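Prenatal blood test to be offered at Patedano clinics from October

Parents-to-be in Patedano will be able to have a blood test for Down's syndrome and two other chromosome conditions at their local antenatal clinic from October, the health board said in January 2020.

The test, which is supplied by Tista, is already available at one hospital in the area. Until now women living elsewhere have had to travel there for it, and some 300 did so last year.

It will be offered only to women whose first screening result shows a raised chance. The board said it remained a matter of choice, and that anyone who did not want any screening would have that wish written in their notes and would not be asked again.

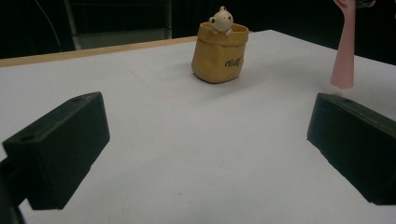 Pollix, a support group for families of children with Down's syndrome, said it had no objection to the test itself but was worried about what came with it. In its own survey of 98 parents, 30 said they had been given no up-to-date information about the condition when they received their result -- and several had been handed a leaflet that was years old.

The group has asked for every couple to be offered a talk with a family who have a child with the condition before they decide anything. The board said it was looking at the idea and would rewrite its leaflets with help from parents.

Midwives will have 2 days of training before the clinics start. Results should come back within a fortnight, and will be given by phone or in person, whichever the woman prefers.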